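Open Day at the Stustovbridge Set: I Paid to Stand in a Fake Kitchen

20 January 2022
Filed under: Daytime, Field Trips

I have watched 749 episodes of Stustovbridge. I mention it early so you know what sort of person is writing this, and so you can judge how much of what follows is reporting and how much is a cry for help. Episode 750 airs next month, and to mark it Aebischer Studios opened the lot in Cladville to anyone with $30 and a free afternoon. I had the first and found the second by calling it a dental appointment.

Cladville is a two-hour drive for me, most of it behind a truck full of gravel. The studio is out past the airport, between a tile warehouse and another tile warehouse. I had expected a gate. All great studios have a gate. Aebischer has a parking lot with a chain across it, and a sign asking you to please put the chain back.

We were sorted into groups by sticker color. Mine was orange, which meant we started with the exteriors, which meant we started with the cold. The village square where every wedding, brawl and wedding brawl has taken place is the size of a decent tennis court. On screen, characters take a full minute to cross it, usually while remembering something. A woman in my group walked it at a normal pace and was done in eleven steps. She did it again to be sure, and then stood by the fountain looking let down.

The fountain is fiberglass. I knocked. I was asked not to knock.

The church has a front and one side. The bakery has a front. The clinic, where half the cast has been in a coma and the other half has been told there's nothing more we can do, is just a door with a lamp over it, and behind the door is a rack of folding chairs. The river that gives the town its name and most of its body count is elsewhere altogether, and they film it for a week every July and ration it out through the year. That cleared up something that has bothered me for ages, namely why people keep drowning in winter with leaves on the trees.

Indoors was better, and had heating. There are 3 standing sets on the main stage, packed in so tightly that the wall of the lawyer's office is the back of the family kitchen with different paint. Our guide was proud of this. She showed us how the kitchen window has a slot for swapping the view, and slid in "autumn" and then "evening" while we all made the noise people make at fireworks. I made it too. I'm not above it.

The kitchen is the reason I went. If you don't follow the show, all you need to know is that nobody in it has ever finished a meal. Someone sits, someone lifts a fork, someone comes in through the garden door and says they saw the will. I've been staring at that table for years, and I can report that it wobbles. The refrigerator isn't plugged in. The spice jars are glued to the shelf, and the famous staircase, the one the family matriarch has fallen down on two separate occasions, goes up nine steps and stops at a platform with a fire extinguisher on it.

You could have your picture taken at the table, holding the will. The line was long and I was in it.

After the sets came a panel in the rehearsal room, with two of the writers and a plate of cookies. It was supposed to be about the anniversary episode, and both writers had plainly been told to say nothing about the anniversary episode, so for forty minutes we had the pleasure of watching adults avoid a subject. What we did get was this. They write in blocks of five. If an actor gets a movie, there's a drawer of illnesses to choose from. The amnesia plot from two years back, which I've called the worst thing on television more than once on this very page, was meant to last a week and ran for four months while a contract got sorted out. I felt slightly bad about some of the adjectives I used. I stand by the rest.

Somebody asked about Weltitz, the spin-off set in the ski town up the road, which was announced with a lot of noise and went very quiet. The answer was that it's "still very much a conversation." I have been in relationships that were still very much a conversation. I wouldn't buy skis.

The costume room was last, and I'd have happily spent the whole afternoon there. Everything hangs by character, then by mood. There's a real section marked GRIEF, LIGHT. The wedding dresses share a rail, six of them, and once you see them side by side it's clear that four are the same dress with the sleeves moved around -- worn by four sworn enemies, which I find rather beautiful. The villain's gray coat has its own hanger with a padlock. Apparently it went missing once and they had to shoot him from the collar up for a week. I remember that week. I wrote a paragraph praising the bold new camera work.

I left with a mug, a tote bag, and a postcard of the bridge, which I now know is a painting. On the drive home I tried to decide whether the whole thing had been spoiled for me. Then I got in, put on that day's episode, and watched a woman cross the square for a full minute, remembering something. It still looked huge to me.
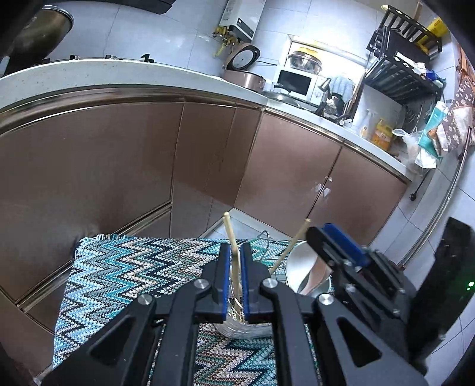 If You Want to Go

Aebischer says the tours will be back in July, same price, though the river shoot may close part of the lot. Tickets are sold by the half day. Take the morning, as the afternoon groups get whatever cookies are left. Wear a coat for the exteriors. Parking is free if you put the chain back.

Next week: back to regular recaps, starting with the christening and whoever that was in the confessional.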